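How to Load a Small Dish Rack So It Drains

My dish rack cost about 60 and has caused more household debate than the car. It's a plain thing: wire bars, dark finish, a flat rim along the top. Inês Fonseca, with whom I share a sink, believes a rack is a bucket for dishes. I believe it's a drain with bars on it. What follows is my side.

Clear the spot first. Pick a table or counter that can take a few drips, and put a folded towel down if it's wood. Leave open space in front, at least a plate's width, because you're going to set things there while you think. You will need to think.

Turn the rack so a long side faces you. Reaching over the short end is how we lost the Anley gravy boat, about which I've said all I intend to say.

Hold the cups back. Everybody wants to start with the cups, as they're easy and feel like progress. Stand them in front of the rack and ignore them.
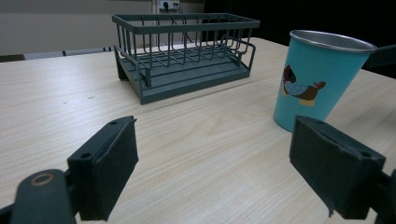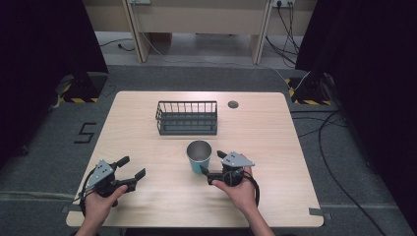

Plates go in next, biggest at one end, all leaning the same way. Leave a gap between each. If two plates touch, they'll stay wet together until April.

Bowls follow, tipped forward so the hollow faces down. A bowl facing up is a birdbath.

Now the cups. Upside down, always, and slightly tilted if you can wedge one side against a bar — the rim needs air under it. Metal cups get wiped with a dry cloth before they go in, or they come out with spots and you'll be asked about the spots.

Knives lie flat, away from the side you reach in from. Forks can do as they please.

When the rack is full, stop. Arturo Longo once balanced a stockpot on top of ours and called it "finished." Big pots get dried by hand, by whoever cooked.

Empty it before bed and tip out whatever has collected underneath. Once a week, scrub the corners with an old toothbrush. Label the toothbrush.

259 shares
2 comments

Related
Getting Tea Stains Out of a Steel Cup
Oil or Wax for a Pale Wood Table?
The Velto Sponge Holder, Six Months In
Who Dries? A Household Treaty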